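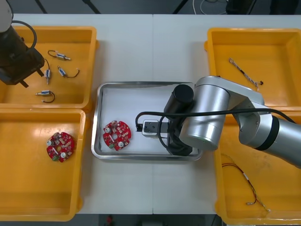 Home | Guides | Parts | Contact

How to Set Up a Bench for Sorting Small Electronic Parts
Jan 12, 2023
Print this page | E-mail this page

A parts bench works best with shallow bins and one tray. The bins hold stock by type. The tray holds the parts for the unit you are putting together.

1. Clear the table and wipe it down. White tops are easier to work on, as a dropped screw shows up right away.

2. Set two bins on each side and leave the middle for the tray. We use Kvaran bins in yellow. Any bin with a raised rim will do.

3. Give each bin one kind of part. Solenoids go in one, round boards in another. Spread solenoids out in a single layer so the leads do not hook together. If two are tangled, lift both and separate them over the bin. Do not pull on the wire.

4. Lay circuit boards flat, with the component side up. Hold them by the edge.

5. Move parts to the tray. Put the board down first and leave space on one side for cables. 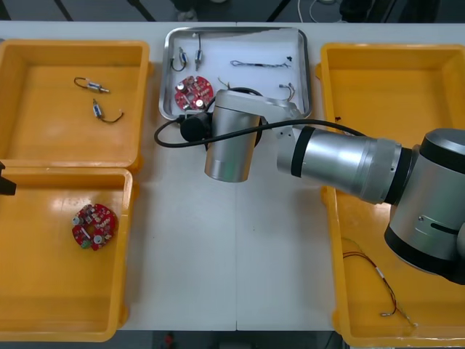
Metal tray with a round red board, small cylindrical parts and cables.

6. Check the tray against the build sheet. Ours for the Uvov valve kit has 11 lines. If a part is missing, stop and fill the gap before you start.

7. Return leftovers to their own bins at the end of the shift. Never tip the whole tray into one bin.

Refill a bin when it is down to 20 parts. Bins get scuffed on the bottom with use, but they only need replacing if the rim cracks.

Related items
Labeling bins at the Plommont shop
Sivoler tray sizes
Cable ties or tape?
September parts count sheet

Back to top | Previous | Next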